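Switching my savings account

I moved my savings from Judley to Zesby in February. I had been with Judley for 14 years and the rate had dropped so low that 3,000 dollars was earning less in a year than I spend on one lunch.

The application took one evening. Zesby wanted a photo of my license, my last address, and a small test deposit from my checking account. The test deposit cleared two mornings later. Closing the old account was slower. Judley only does it by phone, and I was on hold for 46 minutes before a person picked up. She asked twice if I wanted to keep it open with a zero balance. I said no both times.

One thing I would do differently is download the old statements first. My online login stopped working the same afternoon, and I still need last year's interest form for my taxes. They say it will come by mail.

I kept the emergency money separate from the car money this time. Zesby lets you name each part, so I did.
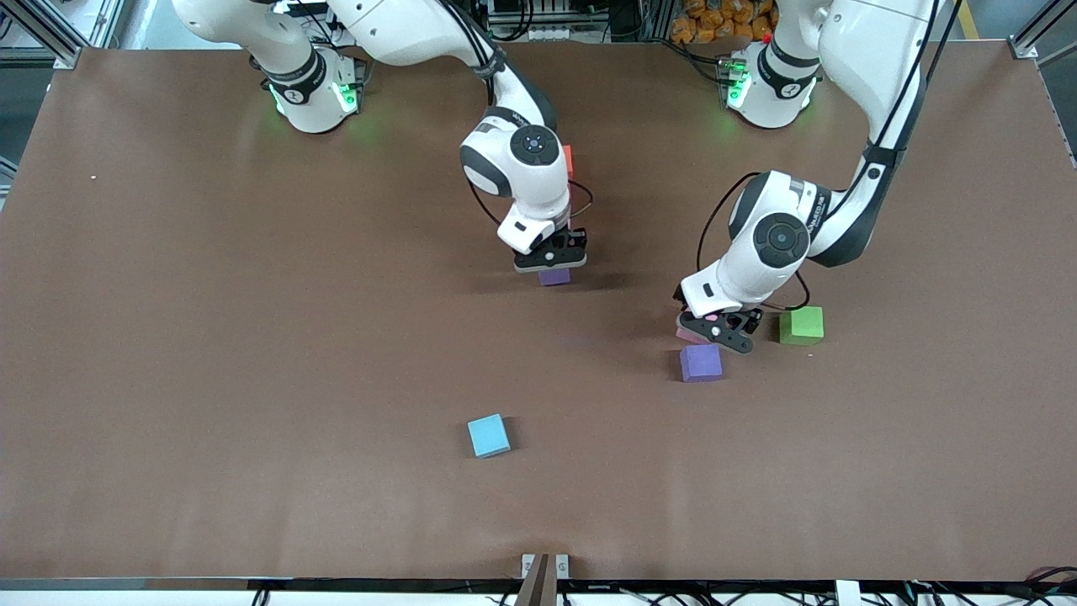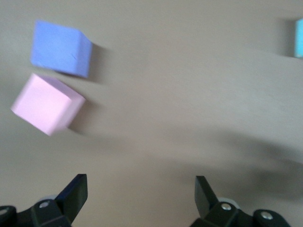 Iolo Gwilliam: I closed mine at Judley last year and the tax form did come, but it went to my old address. Call and check which one they have for you.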